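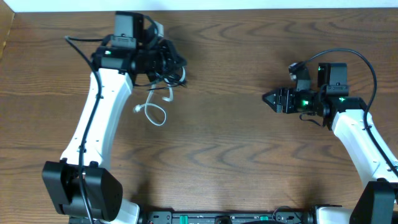

Halvorsen Adds the Flultari Work Table to Its Plundumport Line

PLUNDUMPORT – Halvorsen, the maker of tables and benches for shared workrooms, has opened orders for the Flultari, a wood-topped table meant for rooms where people stand, sit and spread things out over a long day. The table is made at the company's Plundumport shop and will be sold through the Plundumport showroom and the newer one in Zulstead.

The Flultari has a broad, plain top in a medium brown finish. The grain is left easy to see, with wavy, darker lines running the long way across the surface. There is no inlay, no raised lip and no built-in tray. The first finish offered is the medium brown. A lighter one is being tested and may follow in October.

Halvorsen began work on the table after customers with its older Zulstead bench asked for something with more room on top. The bench was sold mostly to repair shops and school workrooms, and it is narrow enough that two people working across from each other run out of space. Some customers had pushed two benches together, which left a seam down the middle where screws and pencil leads collected. The Flultari is one continuous surface.

"People told us they wanted a table they could put against a wall, use hard, and wipe down at the end of the day," the company said. "They didn't ask for drawers. Most of them already have drawers."

The top sits on a steel frame with a cross rail at the back. The rail is set far enough in that a stool can be pushed under from the front. Four leveling feet are included and can be turned by hand before the table is loaded. Once there is weight on the table a wrench is needed, and one comes in the hardware bag.

Halvorsen tested the frame with 357 pounds of sandbags left in place over a holiday week. The company does not recommend using the table as a step or a platform, whatever the test showed.

Finish and care

The finish is a wiping oil put on in thin coats. It can be touched up in one spot without sanding the whole top, and this was the main reason for choosing it over a harder coating. Scratches will show. Customers who would like the surface to stay smooth should use a mat under anything with metal feet or sharp corners.

For daily cleaning, a damp cloth and a dry cloth are enough. Tape should be pulled up slowly and at a low angle, and it should not be left on the wood for weeks. Strong solvent cleaners will lift the oil. A small can of the finish ships with every table, and refills are sold at both showrooms.

Cables are a common complaint in workrooms, and the Flultari does not have a grommet hole in the top. Halvorsen tried one on an early version and took it out after the shops that borrowed it said the hole was never where they needed it. Adhesive clips for the underside are sold in bags of 50. The clips hold better if the wood is wiped and left to dry first – the instruction sheet says overnight.

Sizes and delivery

The table is offered at one height for now, 37 inches, which suits standing work and a tall stool. A seated height is planned but has no date. Customers who need a lower table before then can ask the Plundumport shop to cut the legs at the time of order. Cut frames can't be returned.

Delivery is by truck within the county and by freight everywhere else. The top and frame travel separately. The top is wrapped in felt and boxed flat, and it should be stored flat too if it can't be put together right away. Two people are needed to lift it onto the frame. The bolts go in from below and should be left a little loose until all of them are started.

Wood moves with the seasons, and the bolt slots allow for that. A table placed near a heater or a sunny window may need its bolts checked after the first winter. Halvorsen asks customers not to drill extra holes through the top to fasten it more firmly.

The first run is 55 tables. Part of it has already been set aside for workrooms that placed deposits last fall, and the rest will be sold in the order requests come in. A second run depends on lumber. The company buys its boards in matched lots so that the color stays even across a top, and a lot of the right width can take a while to turn up.

Grain will vary from one table to the next. Buyers in Zulstead and Plundumport may come in and choose from the tops on hand before paying the balance. Buyers farther off can ask for a photo of the top that will be sent to them. Requests for a straight, even grain are better made early, as most of the boards in the first lot have a strong wavy figure.

The older Zulstead bench will stay in the line at its present price. Replacement parts for it are still kept in stock, and the feet and wrench are the same ones used on the Flultari.

Orders and questions go to the Halvorsen sales desk at the Plundumport showroom. Floor samples can be seen at both locations during regular hours. Schools and repair shops buying for a whole room should ask for the trade sheet, which lists the frame colors and the lead time for each.

Related items

Zulstead bench: replacement feet and hardware
How to re-oil a work surface
Plundumport showroom: winter hours
Halvorsen stools now offered in a taller height
Choosing a mat for a wood top

Last updated 2/19/21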